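New recording brings the fishermen's hymns of Stenen back to life

14 September sees no fanfare for it, no launch concert and no poster campaign, but one of the loveliest choral discs of the year is out now on the small Arkura label. It is called Pornent, it lasts a little over an hour, and it gathers up hymns and work songs from the island parish of Stenen, most of them never recorded before. 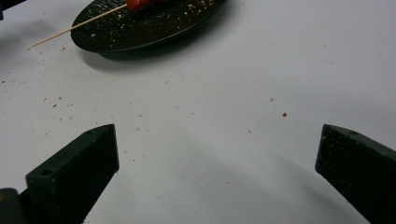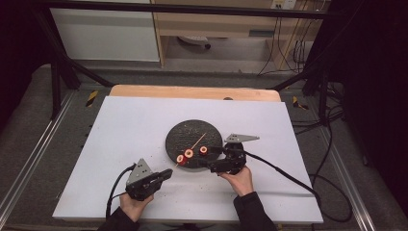 The singers are the Menzies Consort, 12 voices in all, directed by Helju Jõgi, who first came across the Stenen tunes as a student and has been working on them, on and off, ever since. The source is a handwritten book kept by a succession of parish clerks, each of whom seems to have had his own ideas about how music should be written down. One used proper staves, another used numbers, and a third (Jõgi's favourite) simply drew a wavy line over the words and trusted everyone to know what he meant.

That leaves a great deal for a modern choir to decide, and this is where the recording gets really exciting. Jõgi has gone for a slow, free style of singing in which each voice decorates the tune in its own way. In the opening hymn, a plain morning prayer, the effect is like hearing a whole congregation breathe -- the melody spreads out, blurs, and then pulls itself together at the end of every line. The basses are magnificent here, and the two low altos who carry the third verse deserve a mention too.

"We tried it neatly first, all together, and it was very pretty and quite dead," says Jõgi. "Then I asked them to stop listening for the beat and listen to the person standing next to them. After that I hardly had to conduct."

The book holds 41 pieces and 8 of them are given complete on the disc, with single verses from several others used as short links. The longest is a burial hymn of nineteen verses, sung almost in a whisper. It sounds daunting on paper. Do give it a chance, preferably late in the evening and with the telephone off, as the change of key before the final verse is one of those moments that makes you sit up straight.

There is lighter stuff as well. The rowing songs are short, loud and enormous fun, with the men and women shouting answers at each other across the church. A net-mending song goes round and round on four notes and will be in your head for days. Between them comes a wordless lullaby for solo soprano, recorded from the far end of the nave so that it seems to drift in from outside.

The sound is warm and roomy. Arkura's engineers used a stone church with a wooden ceiling, and they have let us hear plenty of it -- there is the odd creak of a floorboard, and a gust of wind during the second rowing song that fits so well it might have been rehearsed. My only grumble is with the booklet. The essay is excellent, but the texts are printed very small, and the English translations are at the back when they ought to be facing the originals.

The first pressing runs to 2000 copies, and a download is available from the label. The Menzies Consort will sing the complete burial hymn in concert next June, along with a group of pieces from the book that didn't make it on to the disc. A second volume is planned, with the remaining work songs at the top of the list.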